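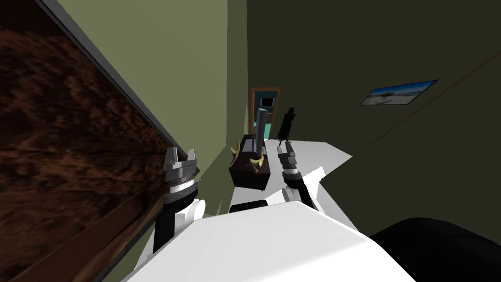 Pared verde oliva con un paisaje enmarcado; al fondo, una puerta.

Contra el metro cuadrado como unidad única

El precio por metro cuadrado sigue siendo el dato con el que se comparan viviendas en Nundville. Es una razón entre dos magnitudes, y la segunda está mal definida. El último listado de Jistitz incluye 3,286 anuncios; en 59 de ellos consta si la superficie es útil o construida. En los restantes, el comprador divide por un número cuyo criterio desconoce.

La diferencia entre ambas superficies depende del grosor de los muros, de los patinillos y del reparto de zonas comunes. Un piso anunciado con 100 metros puede perder una parte apreciable al medirlo de cara interior a cara interior. La altura libre ni siquiera figura en la ficha.
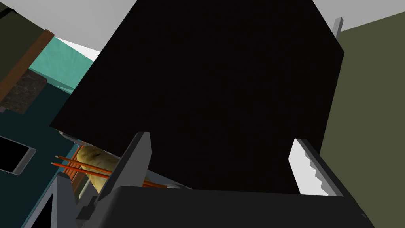
Radomír Lukáč objeta que ningún comprador leerá una ficha con cuatro superficies y que una cifra imperfecta, si todos la usan, permite al menos ordenar las ofertas. La objeción sería válida si el error fuese constante. No lo es: varía con el año de construcción y con quien redacta el anuncio, de modo que el orden resultante también es defectuoso.

Propongo tres campos obligatorios: superficie útil, altura libre mínima y fecha de la medición. El coste de un levantamiento básico es bajo frente al de una escritura rectificada.
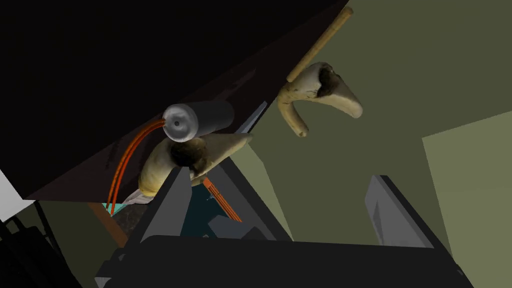 Qué debería exigirse al portal

El portal puede rechazar un anuncio sin superficie útil con la misma facilidad con que rechaza uno sin precio. Skomico lo hace desde septiembre en los alquileres y no ha extendido la regla a la venta. Convendría que lo hiciera antes de revisar sus tarifas.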